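Quick one, coffee's getting cold.

So I let the Bultel app update itself overnight in March and woke up to all my notes sorted by "relevance." Whatever that is. My grocery list was on top. The draft I'd been working on for weeks, way down under a recipe from last summer.

There's a setting to turn it off. Not where you'd look. Settings, then Library, then the tiny gear next to your own name, then "Classic order." Only shows up if sync is paused. Why.

Other stuff I ran into:

- Search lost its filters. Tags still work if you type them by hand
- Export is capped at 65 notes a go. I have 676. Do the math, I did, it took my whole lunch
- Dark mode forgets itself after a restart
- Version 8 backups won't open in the new one untill you rename the folder

Support got back to me pretty fast, I'll give them that. Said the old sort order is "under review." Ok.

Now I've got everything exported as plain text and I'm trying Flindard on the laptop. Looks kinda ugly. Opens in a second though, and it leaves my stuff in the order I put it. No phone version yet wich is a pain at the store.

Might go back if they fix the export thing. Might not. Auto updates are off for now, all of them. Will post again once I've used it for a bit.

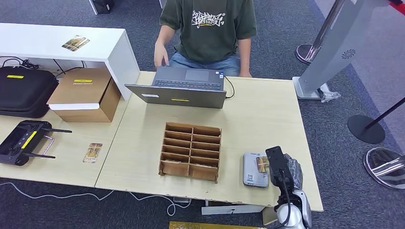
**Volkan Polat:** Pausing sync worked for me too, but the order flipped back as soon as I turned it on again. Did yours stick?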